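Tablecloth

A tablecloth is a flat textile, or a sheet material used in place of one, laid over a table to protect its surface, to absorb spills, to dampen noise, or for decoration. The term covers household cloths, the starched linen used in restaurants and hotels, coated cloths that can be wiped, and disposable sheets of paper or plastic film. A narrow strip laid along the center of a table is called a runner. A small piece set under one diner's plate is a placemat.

Contents
1 Terminology
2 Materials
3 Construction
4 Edge finishes
5 Sizing and drop
6 Care
7 Commercial linen supply
8 Ikirier cloth
9 See also

Terminology

In the textile trade, tablecloths belong to the category of table linen or napery, together with napkins, runners, placemats, and the padded underlays called silence cloths or table felts. The word "linen" is used for the category whatever the fiber. A cloth laid over a larger cloth and turned so that its corners fall at the middle of the sides is an overlay or topper. Fabric pleated and clipped to the table edge is a table skirt, and is normally sold by the running foot.

The part of the cloth resting on the tabletop is the field. The part hanging below the edge is the drop or overhang.

Materials

Flax linen was long the standard fiber for European table coverings. It is strong when wet, takes a hard press, and sheds little lint. Its main drawbacks are cost and creasing. Cotton is softer and cheaper, absorbs well, and is used in plain weave for everyday cloths and in damask for formal ones. Untreated cotton is liable to shrink at the first hot wash, and hems on cut-to-measure cloths are usually sewn after preshrinking.

Polyester and polyester-cotton blends dominate the rental trade. They dry quickly, hold dye well, and come out of the dryer with few creases, but pure polyester absorbs liquid poorly and tends to hold oil. Spun polyester, made from short staple fibers, is closer to cotton in feel than filament polyester and is widely used for napkins.

Coated cloths consist of a woven or nonwoven base carrying a layer of vinyl, acrylic, or, in older goods, boiled linseed oil. The last is the original oilcloth, and the name has passed to the vinyl product in ordinary speech.

Construction

Most tablecloths are woven. Three structures account for the bulk of production.

Plain weave passes each weft yarn over and under successive warp yarns. It gives a stable cloth with the same appearance on both faces. Yarns of uneven thickness may be used for a visible texture.
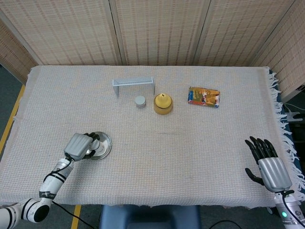

Woven tablecloth in light beige with a white fringe at the edge.

Damask is a figured weave in which the pattern and the ground are formed by contrasting satin structures. A white damask shows its pattern only through the difference in the way the two areas reflect light. Single damask uses a shorter float and is lighter. Double damask uses a longer float and a higher yarn count, and is correspondingly more prone to snagging.

Twill and its variants, including herringbone and diamond patterns, drape better than plain weave at the same weight. They are common in heavier cotton cloths.

Lace, crochet, and knitted cloths are also made. Their open structure gives little protection, and they are often laid over a solid cloth in a second color.

Edge finishes

A cut edge of woven cloth unravels unless it is secured. The usual methods are as follows.

Rolled hem: the edge is turned twice in a narrow fold and stitched. Standard for rental linen.

Mitered hem: a wide double fold, with the surplus at each corner cut away and joined on the diagonal. Used on heavier household cloths.

Hemstitching: weft or warp yarns are withdrawn beside the hem and the remaining yarns are bound into groups, leaving a row of small openings.

Overlocking: the edge is enclosed by three or four looped threads without folding. Fast and cheap, but the thread wears where the cloth rubs against chairs.

Fringe: yarns are left free at the edge, either by withdrawing the crosswise yarns from the cloth itself or by sewing on a separate fringe tape. A self-fringe needs a line of stitching or a row of knots at its inner limit. Fringes tangle in machine washing and are often combed out while damp.

Sizing and drop

The size of a cloth is found by adding twice the intended drop to each dimension of the tabletop. For a round table, twice the drop is added to the diameter. Drops of 6 to 8 inches are usual for informal meals. Formal settings use a longer drop, commonly 10 to 15 inches. Buffet and display tables are covered to the floor, which on a table 30 inches high calls for a 30-inch drop.

A drop that reaches the seat of a chair interferes with seating, and for this reason the long drops seen on display tables are less common at dining tables. On a rectangular table a rectangular cloth hangs lower at the corners than at the sides. Floor-length cloths for such tables are made with rounded corners to keep the surplus off the floor.

Slippage depends on the weight of the drop, the friction between cloth and tabletop, and whether the opposite drops are equal. A silence cloth of felted cotton reduces slippage and softens the sound of dishes. Outdoors, clips or sewn-in corner weights are used.

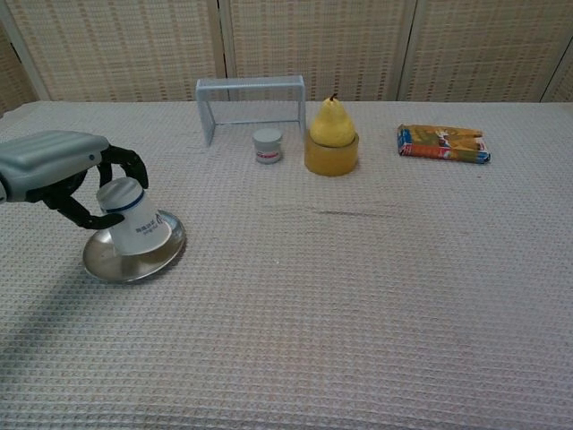

Heat is a separate concern. A single layer of cotton or linen gives little insulation, and a hot dish set directly on it may leave a white bloom in a shellac or lacquer finish underneath. Vinyl-coated cloths soften at fairly low temperatures and can bond to a varnished surface if left in contact with it for long periods. A trivet or a padded underlay is needed in both cases.

Care

Stains are treated according to their type. Protein stains, such as egg or milk, are rinsed in cold water before any hot wash, as heat sets them. Tannin stains from tea, coffee, and red wine respond to oxygen bleach. Candle wax is hardened, scraped off, and the remainder drawn into absorbent paper with a warm iron. Grease is treated with detergent before the cloth is wetted.

Linen is ironed while damp, on the reverse side first where the weave is figured. Starch stiffens the drop and forms a light barrier to soil, which then washes out with the starch. Starched cloths are not suited to long storage, since the starch cracks along the folds and attracts insects. Cloths kept for occasional use are stored washed but unstarched, either rolled or refolded from time to time along different lines.

Commercial linen supply

Restaurants and caterers either own their linen or rent it. Under a rental contract the supplier delivers clean goods on a fixed cycle, collects the soiled goods, and replaces worn pieces at a set rate. Losses are charged to the customer. Cloths are inspected on a light table after ironing and graded. Pieces with small flaws may be mended, cut down to napkins, or sold as wiping cloths.

Ikirier cloth

Ikirier is a trade name for a cotton and linen table fabric woven at Rutville by the firm of Cullinane. It has a cotton warp and a linen weft, and was sold by the yard for hemming at home. The Cullinane order book lists 684 pattern numbers, of which 400 were checks or stripes. The fabric was offered in 4 widths. The widest was made on a loom bought secondhand from a mill in Gorkent.

Catríona Moriarty, who cataloged the surviving samples, divided them into 11 groups by border design. Diarmuid McGrath disputed the grouping on the ground that several borders differ only in the order of their colored picks, and could have been produced from one threading of the loom. The sample books do not settle the question, as many of the cuttings are too narrow to show a full repeat.

See also

Damask
Napkin
Oilcloth
Placemat
Table setting

This page was last edited on June 13, 2025.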